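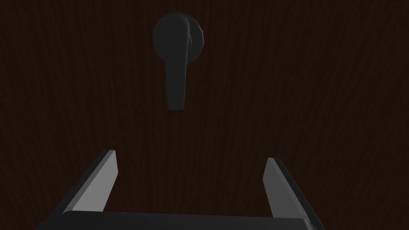

냉장고 물보다 넘기기 편해서 저녁까지 자꾸 손이 간다는 말이 가장 먼저 돌아왔다. 생활 도기 제조사 드루타노(Drutano)가 유약을 바르지 않은 점토 물항아리 '무사(Moussa)'를 가정에 보내 여름 한철 써 보게 한 뒤 처음 받은 소감이다.

드루타노, 전기 없이 물을 시원하게 두는 점토 물항아리 '무사' 8월 출시
시험 사용 가정 321곳의 의견 반영해 뚜껑과 받침 다시 설계
첫 생산분 852점, 에드포트 공방에서 전량 제작

[에드포트] 드루타노가 8월, 식탁과 부엌 선반에 두고 쓰는 점토 물항아리 무사를 선보인다. 무사는 낮은 온도에서 구운 무유 점토로 만든 항아리다. 안에 담긴 물이 그릇 벽을 따라 아주 조금씩 배어 나오고, 겉에서 마르면서 열을 가져간다. 그 덕분에 항아리 속 물은 방 안 공기보다 시원하게 유지된다. 전원도 얼음도 필요 없고, 움직이는 부품도 없다.

원리 자체는 아주 오래된 것이다. 더운 지방의 부엌과 마당에는 예부터 이런 항아리가 놓여 있었고, 지금도 많은 곳에서 매일 쓰인다. 드루타노는 이 쓰임새가 요즘 집에도 충분히 들어맞는다고 보고 개발을 시작했다. 준비에는 꼬박 19개월이 걸렸다. 흙을 고르는 데만 그중 절반 가까운 시간을 썼는데, 공방 식구들은 이 시기를 가장 즐거웠던 때로 꼽는다. 흙마다 물맛이 다르고, 마르는 속도가 다르고, 두드렸을 때 나는 소리까지 달랐다!

물이 시원해지는 정도는 집마다 다르다

무사를 써 보면 금방 알게 되는 점이 있다. 같은 항아리라도 어디에 두느냐에 따라 물의 온도가 꽤 달라진다는 것이다. 바람이 드나드는 창가나 문 가까운 자리에서는 겉면이 빨리 마르고 물도 그만큼 시원해진다. 공기가 고여 있는 찬장 안이나 습한 장마철 부엌에서는 효과가 줄어든다. 드루타노는 이 차이를 제품 설명서 첫 쪽에 적었다. 습도가 높은 날에는 기대만큼 시원하지 않을 수 있고, 그런 날에는 실온에 가까운 물을 마시게 된다.

그래도 시험 사용에 참여한 가정들은 이 점을 크게 불편해하지 않았다. 이가 시릴 만큼 찬 물을 원하는 사람은 냉장고를 그대로 쓰고, 하루 종일 조금씩 나누어 마시는 물은 항아리에서 따르는 식으로 자연스럽게 나뉘었다고 한다. 냉장고 문을 여닫는 횟수가 줄었다는 답도 있었고, 아이가 스스로 물을 떠 마시기 시작했다는 반가운 답도 있었다. 물 마시는 일을 자주 잊던 사람이 항아리가 눈에 보이니 지나갈 때마다 한 잔씩 마시게 되었다는 이야기도 여러 집에서 나왔다.

물맛에 대한 답은 재미있을 만큼 갈렸다. 부드럽다, 둥글다, 비 온 뒤의 흙냄새가 살짝 난다, 아무 차이도 모르겠다는 답이 고루 섞여 있었다. 흙냄새는 처음 며칠에 가장 뚜렷하고 쓰면서 옅어진다. 이 냄새를 좋아해서 오히려 사라지는 것이 아쉽다는 집도 있었고, 첫 주에는 그 물을 화분에 주었다는 집도 있었다. 둘 다 괜찮은 사용법이다.

무사는 정수기가 아니다. 드루타노는 이 항아리가 물속의 특정 성분을 걸러 낸다고 주장하지 않으며, 반드시 마실 수 있는 물을 담아 달라고 안내한다. 수돗물을 바로 담아도 되고, 평소 쓰던 정수 주전자나 숯으로 거른 물을 옮겨 담아도 된다. 이미 마음에 드는 정수 방법이 있는 집이라면 그 방법을 바꿀 이유가 없다. 항아리는 그다음 단계, 곧 물을 담아 두고 마시는 자리를 맡는다.
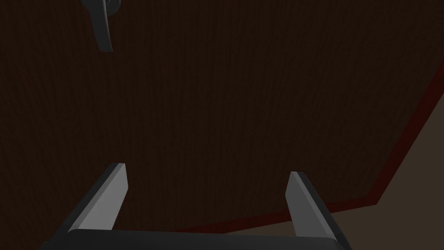 흙은 에드포트(Edport) 북쪽 언덕에서 나는 붉은 점토와 모래기가 있는 밝은 점토를 섞어 쓴다. 붉은 점토만으로 만든 초기 시험품은 빛깔이 무척 고왔지만 조직이 촘촘해 물이 잘 배어 나오지 않았다. 밝은 점토를 많이 넣으면 반대로 너무 빨리 배어 나와 받침에 물이 고였다. 비율을 조금씩 옮겨 가며 굽고 담고 기다리기를 되풀이한 끝에, 겉면은 촉촉하되 흘러내리지는 않는 지점을 찾았다. 이 배합을 찾은 날 공방에서는 첫 항아리의 물을 모두 함께 나누어 마셨고, 그 항아리는 지금도 작업대 옆에서 매일 쓰이고 있다.

성형은 물레로 한다. 몸통을 먼저 올리고 반쯤 말린 다음 어깨와 목을 따로 만들어 붙인다. 손으로 만드는 까닭에 어깨선의 높이와 배의 둥글기가 하나하나 조금씩 다르다. 겉면은 물레 자국을 남긴 채 마른 돌로 한 번만 문지른다. 매끈하게 오래 문지르면 보기에는 좋지만 점토의 구멍이 막혀 마르는 속도가 떨어진다. 그래서 무사의 표면은 손끝에 살짝 까슬하게 닿는다. 공방에서 가장 자랑스러워하는 부분이 바로 이 감촉이다.

가마는 이웃한 벨란스(Belance) 가마터와 함께 쓴다. 벨란스는 에드포트에서 오래도록 기와와 화분을 구워 온 곳으로, 낮은 온도의 불을 고르게 다루는 데 경험이 깊다. 무사처럼 물이 배어야 하는 그릇은 불이 조금만 세도 조직이 닫혀 버린다. 벨란스는 가마 안에서 자리마다 다른 불의 세기를 꼼꼼히 적어 두었고, 드루타노는 그 기록에 맞추어 항아리를 재는 순서를 정했다. 두 곳은 앞으로도 가마를 함께 쓰기로 했다. 남는 열로는 화분 받침과 작은 소금 그릇을 굽는다.

쓰는 사람의 말을 듣고 바꾼 것들

올여름 시험 사용에는 321가구가 참여했다. 혼자 사는 집도 있고 세 세대가 함께 사는 집도 있었으며, 바닷가와 산 쪽, 볕이 잘 드는 집과 그늘진 집이 고루 들어 있었다. 참여 가정은 항아리를 어디에 두었는지, 며칠마다 씻었는지, 무엇이 귀찮았는지를 자유롭게 적어 보냈다. 칭찬도 고마웠지만 공방을 더 바쁘게 만든 쪽은 귀찮았던 일에 관한 글이었다.

가장 많이 바뀐 것은 뚜껑이다. 처음 뚜껑은 점토로 만든 납작한 접시 모양이었는데, 한 손에 컵을 든 채로 들어 올리기가 어렵다는 의견이 많았다. 젖은 손에서는 미끄럽다는 말도 있었다. 새 뚜껑에는 가운데에 손가락 두 개가 편히 감기는 꼭지가 솟아 있고, 뒤집어 놓아도 굴러가지 않도록 꼭지 끝을 평평하게 깎았다. 안쪽에는 턱을 두어 항아리를 살짝 기울여도 뚜껑이 밀리지 않는다.

받침도 다시 만들었다. 항아리 바닥이 받침에 딱 붙어 있으면 그 부분이 마르지 않아 자국이 남기 쉽다. 새 받침에는 낮은 돌기 세 개가 있어 항아리 아래로 공기가 지나간다. 가구 위에 바로 두어도 되느냐는 질문이 많았는데, 드루타노의 답은 언제나 받침을 함께 써 달라는 것이다. 원목 식탁이나 칠이 약한 선반이라면 받침 아래에 천이나 코르크를 한 장 더 깔면 좋다.

국자도 새로 더했다. 시험 사용 기간에는 국자를 주지 않았는데, 집집마다 저마다의 방법을 찾아낸 이야기가 무척 재미있었다. 작은 찻잔을 띄워 둔 집, 밥주걱 걸이에 계량컵을 걸어 둔 집, 아예 항아리째 기울여 따른 집도 있었다. 항아리째 기울이는 방법은 물이 가득할 때 무거우니 권하지 않는다. 새 국자는 자루가 길어 손이 물에 닿지 않고, 항아리 어깨에 걸쳐 둘 수 있다.

반대로 바꾸지 않은 것도 있다. 꼭지(수전)를 달아 달라는 요청이 적지 않았으나 이번에는 넣지 않았다. 점토 벽에 구멍을 내고 금속이나 고무를 끼우면 그 둘레부터 금이 가기 쉽고, 씻을 때 손이 닿지 않는 틈도 생긴다. 공방은 점토만으로 된 꼭지를 계속 시험하고 있으며, 만족할 만한 결과가 나오면 따로 알릴 계획이다. 안쪽에 유약을 발라 달라는 의견에도 고마움을 전하지만, 유약을 바르면 물이 배어 나오지 않아 시원해지는 성질이 사라진다.

관리는 간단하게

처음 쓰기 전에는 항아리에 물을 가득 담아 하룻밤 두었다가 비운다. 이 과정을 두 번 하면 가마에서 묻어 온 고운 가루가 빠지고 점토가 물을 충분히 머금는다. 첫날에는 물이 눈에 띄게 줄어 놀랄 수 있다. 점토가 마시는 몫이니 걱정하지 않아도 된다.

평소에는 물을 매일 갈고, 사나흘에 한 번은 완전히 비운 뒤 부드러운 솔로 안팎을 문질러 씻는다. 세제와 비누는 쓰지 않는다. 점토가 향을 머금어 오래도록 물에서 냄새가 난다. 굵은 소금을 조금 뿌려 문지르면 미끈거림이 잘 가신다. 씻은 다음에는 뚜껑을 열고 엎어서 바람이 통하는 자리에서 말린다. 식기세척기와 전자레인지에는 넣지 않는다.

쓰다 보면 겉면에 하얀 얼룩이 피어난다. 물에 녹아 있던 광물이 겉에서 마르며 남은 흔적으로, 물이 센 지역일수록 빨리 생긴다. 얼룩이 두꺼워지면 물이 배어 나오는 길이 막히므로 식초를 탄 물로 닦고 맑은 물로 여러 번 헹군다. 얼룩의 무늬가 마음에 들어 일부러 옅게 남겨 두는 사람도 많다. 공방에 있는 항아리들도 저마다 다른 무늬를 입고 있다.

여러 해 쓰면 점토의 구멍이 차츰 막혀 시원해지는 힘이 약해진다. 그때는 꽃병이나 뿌리채소 보관 항아리로 쓰기에 알맞다. 감자와 양파를 담아 그늘에 두면 좋다는 이야기가 시험 사용 가정에서도 나왔다. 깨진 조각은 잘게 부수어 화분 바닥에 깔 수 있다. 에드포트 공방으로 가져오면 부수어 다음 흙에 섞어 넣기도 한다.
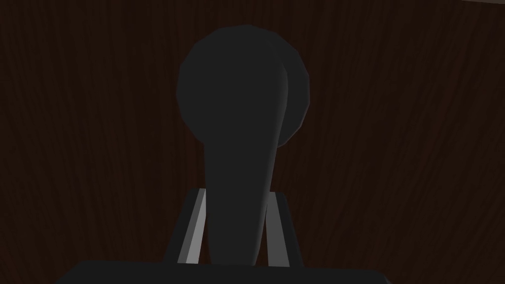
▲ 짙은 갈색 나뭇결과 진회색 둥근 머리 모양

첫 생산분과 판매처

첫 생산분은 852점이다. 물레 작업부터 마무리까지 모두 에드포트 공방에서 진행했고, 굽기는 벨란스의 가마에서 마쳤다. 손으로 만드는 속도를 생각하면 공방으로서는 꽤 큰 숫자이며, 모두가 기쁜 마음으로 매달렸다. 항아리마다 물을 담아 하룻밤 지켜본 뒤에 포장하며, 한쪽으로만 물이 배거나 받침까지 흘러내리는 것은 따로 빼 둔다. 이렇게 빠진 항아리는 화분으로 이름을 바꾸어 공방 앞마당에서 낮은 값에 나눈다.

무사는 에드포트 공방 매장과 생활용품점, 식료품점, 찻집 등 80곳의 판매처에서 만날 수 있다. 판매처마다 물을 담은 항아리를 하나씩 두어 누구나 한 잔 마셔 볼 수 있게 했다. 사지 않아도 좋으니 지나는 길에 들러 맛을 보고, 손바닥을 항아리 겉면에 대어 보기를 권한다. 촉촉하고 서늘한 감촉은 글로 옮기기가 참 어렵다.

구성은 항아리와 뚜껑, 받침, 국자 한 벌이다. 빛깔은 점토 본래의 붉은빛 한 가지이며, 가마 안의 자리에 따라 주황에 가까운 것부터 갈색이 도는 것까지 나온다. 빛깔을 골라 주문할 수는 없지만 매장에서는 직접 보고 고를 수 있다. 뚜껑과 받침, 국자는 깨졌을 때 하나씩 따로 살 수 있다. 포장에는 볏짚과 종이만 쓴다. 볏짚은 풀어서 화분 흙을 덮는 데 쓰면 된다.

8월 한 달 동안 에드포트 공방에서는 오후 3시마다 작업장을 연다. 물레 앞에 앉아 어깨선을 올려 보는 시간도 있고, 배합이 다른 여러 항아리에 같은 물을 담아 두고 맛을 견주는 자리도 마련된다. 붉은 점토만으로 구운 초기 시험품에 담은 물도 함께 나온다. 아이들은 남은 점토로 작은 잔을 빚어 볼 수 있으며, 빚은 잔은 벨란스의 다음 가마에 넣어 구운 뒤 돌려준다. 참가비는 없고, 앞치마는 공방에 있다.

이미 시험 사용에 참여한 가정에는 새 뚜껑과 받침, 국자를 차례로 보낸다. 쓰던 항아리에 그대로 맞는다. 보내 준 글은 공방 벽에 모두 붙여 두었고, 그 가운데 허락을 받은 글을 모아 작은 책자로 엮는 중이다. 책자에는 장마철에 항아리를 어디로 옮겼는지, 허브 잎이나 오이를 물에 띄워도 되는지(띄워도 되지만 그날 안에 비우고 씻어야 한다) 같은 살림 이야기가 실린다.

다음에 만들 것

드루타노는 무사에 이어 한 사람이 쓰기 좋은 작은 크기의 물병을 준비하고 있다. 책상이나 침대 곁에 두고 쓰는 것으로, 잔을 뚜껑처럼 엎어 덮는 모양이다. 크기가 작아지면 벽이 얇아지고 배어 나오는 물의 양도 달라지기 때문에 흙의 비율을 처음부터 다시 맞추고 있다. 지금까지 구운 시험품 가운데 두 가지가 꽤 마음에 드는 결과를 보였다. 겨울의 건조한 실내에서 어떤 모습을 보일지 공방은 벌써 궁금해하고 있다.

시험 사용에 다시 참여하고 싶다는 가정도 많아 작은 물병 역시 같은 방식으로 써 볼 집을 모을 예정이다. 모집 방법은 정해지는 대로 에드포트 공방 매장과 각 판매처에 알림글로 붙인다.

드루타노 소개
드루타노는 에드포트에서 물그릇과 저장 용기를 만드는 생활 도기 공방이다. 가까운 곳의 흙을 쓰고, 부엌에서 매일 손이 가는 그릇을 만든다. 절임 항아리와 소금 그릇, 곡식 단지를 꾸준히 만들어 왔으며 마시는 물을 위한 그릇은 무사가 처음이다.

벨란스 소개
벨란스는 에드포트의 가마터로, 기와와 화분을 비롯한 저화도 도기를 굽는다. 지역의 여러 공방과 가마를 나누어 쓰고 있다.

문의
드루타노 에드포트 공방 매장, 오전 10시부터 오후 6시까지
취재용 견본과 작업장 방문은 공방 매장에서 안내한다.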